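Cidbridge tracker
Issue: Held-out eval, fruit-from-bowl task, success rate below reported result
Component: policy eval / bimanual
Status: Resolved
Opened: 1 December 2019

Summary

The Widholm checkpoint scores 93 of 100 on the held-out set when run from the Rorel eval script. The same checkpoint, same seed list, run from the nightly job, stops early on trials where the target is upright in a bowl. The August baseline does not show this.

Steps to reproduce

1. Load the Widholm checkpoint with the default action chunk length.
2. Start the nightly job with the held-out list (100 trials).
3. Filter the results by abort code 5, "no target in grasp region".

Expected: no aborts before first contact.
Actual: abort during approach, arms still in free space.

Log notes

Joint tracking error is within limits on every aborted trial. Gripper command and readback agree. Restarting the camera driver made no difference. Swapping in the Carré depth filter made it worse, so that was backed out.

Wrist view during approach on the banana trial. The fruit is in plain view over the gap between the fingers, but the fingers overlap the lower front of the bowl. The target mask for this trial came back empty.

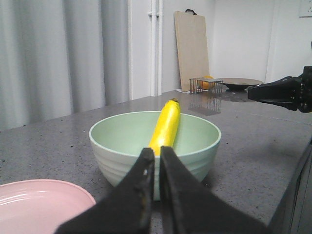 Cause

The nightly job applies the finger mask before the target detector. The eval script applies it after. With the mask first, the bowl outline is broken and the detector drops the bowl together with its contents. Fruit lying on a plate or straight on the counter is not affected – there is no container outline to lose.

The August baseline used a narrower mask, which left enough of the rim for the detector to close the outline.

Fix

Mask order in the nightly job changed to match the eval script. Mask width left as is. Added a startup check that prints the order of the preprocessing steps to the run header.

Verification

Full held-out list rerun from the nightly job: 93 of 100, no code 5 aborts. The remaining failures are slips after contact and match the eval script trial for trial. Those belong in a separate ticket.

Still open: the results table on the Rorel page mixes runs from both scripts. Do not cite the nightly column until it is regenerated.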